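柔性线缆操作示教数据 工作记录
四月,14:20 起
记录:Zodwa Motaung
项目:Batis(线缆类可变形物体操作)
抄送:Cotance 组

一、目的

验证第一人称人手示教能否替代部分遥操作数据,用于训练解缠与成圈两类策略。上一轮遥操作数据共 234 条,解缠段的成功标注偏少,且操作节奏过慢,策略在线缆自遮挡处常停住不动。本轮改由人手直接完成,头部视角录制,事后以手部关键点重定向到夹爪动作空间。

二、采集条件

地点为 Vastevano 仓储区工作台,黑色哑光台面。台面划痕及白点未作处理,保留为自然背景。顶灯在台面上形成反光,亮斑与线缆高光相近,对分割的影响见第四节。

操作员不戴手套,不贴标记点。每条示教从线缆放上台面开始计,至双手离开线缆为止。 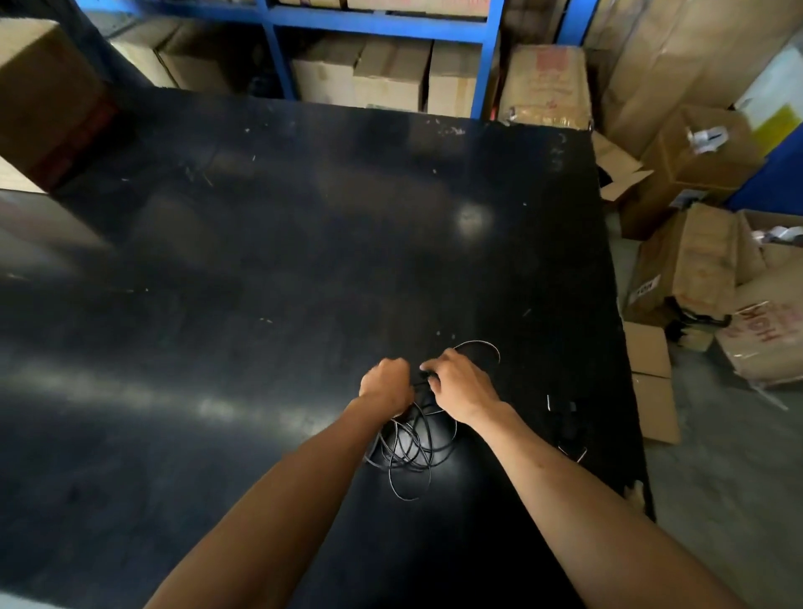

图1 解缠段,双手在成团细黑线上方相邻操作。

三、标注约定

1. 解缠段按“抓取、分离、抽拉、松放”四个动作切分。双手几乎相接时,左右手标签以前臂来向判定,不以指尖位置判定。
2. 抽拉与分离边界不清者,统一记为分离,并在备注栏加“待议”。
3. 台面上另有插头或短线时,不计入目标物,分割掩膜须排除。
4. 线缆离开视野超过 5 帧,该段作废,整条不作废。

四、初步结果

以本轮数据单独训练的策略(下称 H 组),与仅用遥操作数据训练的策略(T 组)作对照,各执行 200 次离线回放评估,指标为预测抓取点与人工标注点是否落在同一线段。

H 组在松散线团上优于 T 组,在紧密线团上两组差异不明显。错误集中于两种情形:其一,线缆交叉处上下关系判反;其二,台面反光条被识别为线段。后者用 Vasseur 分割模型的默认阈值即可复现,提高阈值后误检减少,但细线高光一侧出现断裂。暂不调整阈值,待补充反光负样本后重测。

重定向误差主要来自拇指与食指捏合的瞬间。人手捏合时指尖相互遮挡,关键点抖动直接传至夹爪开合量,曲线上表现为短促的反复开合。已加 3 帧中值滤波,抖动有所减轻,但开合时刻随之后移,对快速抽拉动作不利。此项未定。

五、成圈段补充说明

成圈段难度低于解缠段,但单手持圈时另一手的接近方向变化较大。左手撑开线圈、右手以捏合姿态靠近的片段,单列为“接近”类,不并入抓取。线圈材质从画面上难以区分是细绳还是弹性带时,标签一律写“环状物”,不得猜填。

背景中有人员走动或搬运纸箱的片段予以保留。手部检测须限定为自画面下缘伸入的前臂,其余人员的手不得进入关键点序列。复核时发现旧版脚本未加此限制,已修正,此前导出的关键点文件须重新生成。 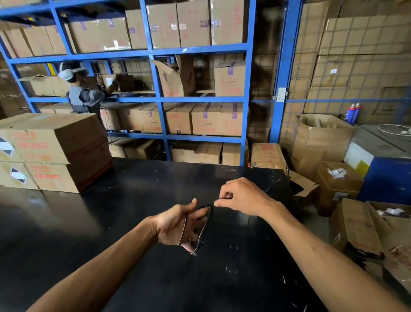

六、待办

补采反光负样本,台面空置与放置线团各录一组。
重新导出全部关键点文件,旧文件移入归档目录,不得覆盖。
中值滤波改为仅作用于捏合区间,与全程滤波对比开合时刻偏差。
交叉处上下关系增加人工标注字段,字段名由 Cotance 组确定后再动工。
“待议”片段集中复看一次,结论写入标注约定第 2 条。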